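Geltason missing pieces log

README, last touched May. Written fast, sorry, will tidy when the summer lending is over.

What it is

A log of board games and puzzles lent out by the Geltason toy library, and what came back short. One row per return where something was missing, broken, or in the box but belonging to another game. Full returns are not in here. So please don't use it to work out how often people lose things, you can't, the good returns were never written down.

200 rows, 175 different titles, 14 columns. Covers the shop front on Vedis Lane and the Saturday-club shelf that used to be in the school hall. The shelf has closed, its rows are kept.

Files

returns.csv - the main one
titles.csv - name, publisher if known, age on the box, how many pieces it should have
notes.txt - free text that wouldn't fit, matched by row id

That's all 3. There was a fourth with borrower postcodes. Deleted, don't ask for it.

Columns worth explaining

row_id: not in order. Started as paper slips and the slips got dropped.

title: as written on the lid, so Snakes and Ladders appears under two spellings. titles.csv has a short_name column that sorts this out. Use that for joining.

kind: board, card, jigsaw, building, dexterity, other. "Other" is mostly the marble runs. Hubert wanted them under building, Krystyna didn't, left as is.

piece_type: die, pawn, card, tile, timer, spinner, rules, board, jigsaw piece, other. Rules means the rule sheet. We lose a lot of rule sheets.

n_missing: whole number. Blank means we knew it was short but gave up counting, usualy a jigsaw. Blank is NOT zero. Zero means something came back damaged but all there.

extra: yes/no. Yes if the box had somethng in it from a different game. Where we knew which game, it's in notes.txt.

found_later: yes/no/blank. Yes if the piece turned up, under a sofa, in the car, in the next person's box. Blank for the older rows, we only started asking later.

replaced_with: what we put in instead. Buttons, coins, a pawn out of the spares tub. Free text and messy.

checked_by: initials. AG, GK, KJ, HW, NM. Everyone agreed to be listed.

The rest are what they sound like.

How it was collected

Return comes in, someone tips the box out on the counter and checks it against the card taped inside the lid. Short? Fill in a slip. Slips typed up by Genowefa Kołodziej in batches, then Nkechi Mohammed went over the lot with a spreadsheet and fixed the dates that had day and month swapped. Some of those are probably still wrong.

Small loose parts go in zip bags inside the box. Sweets-bag size for dice and pawns, bigger for tiles. Boxes from before the bags have bagged = no. Worth a look if you like that sort of thing, but the unbagged ones are also the oldest and most battered, so be careful what you blame on the bags.

Jigsaws over 500 pieces are never counted. Whoever borrowed it tells us. Some people are very honest and some never open the box.

Known problems

Busy afternoons. If there was a queue the check got skipped and the game was put back as fine. No way to tell which.

Asanka Gazi checks far more carefully than the rest of us. If you group by checked_by it looks like AG's borrowers lose everything. They don't.

Yoo (the card game with the fish) was re-issued with fewer cards. Early rows say cards missing when the new deck was complete. Fixed where spotted, flagged in notes.txt.

Zonireo has two kinds of timer and we wrote "timer" for both.

Accents got mangled in one of the exports. Should be all right now, shout if you see odd question marks in notes.txt.

What people have used it for

Krystyna Jabłońska used it to decide what goes in the spares tub. More dice, fewer pawns. Someone's kid did a bar chart for school. We'd like to know whether the picture card in the lid (instead of a written list) makes any difference, that's the lid_card column, and none of us has had the time.

Using it

Free to use, free to pass on, say it came from Geltason. Please don't try to work out who borrowed what. Borrower names were never typed up, but a few of the notes are chatty and a neighbour could guess.

Corrections: write them on paper and leave them at the counter, or email and put "log" in the subject line. Row id please, "the dinosaur one" is not enough.

Next

Rows from the autumn still in a shoebox. Want to add a column for sets made up wholly from spares. Bag sizes need writing down properly too, small and big isn't good enough, and the coloured seals ought to mean something and at the moment don't. Hubert Witkowska has offered to sort out the labels.

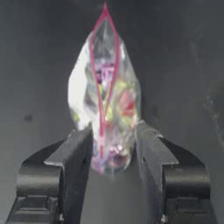

Until the labels are done, bag_size stays as typed on the slip. Leave the blanks blank.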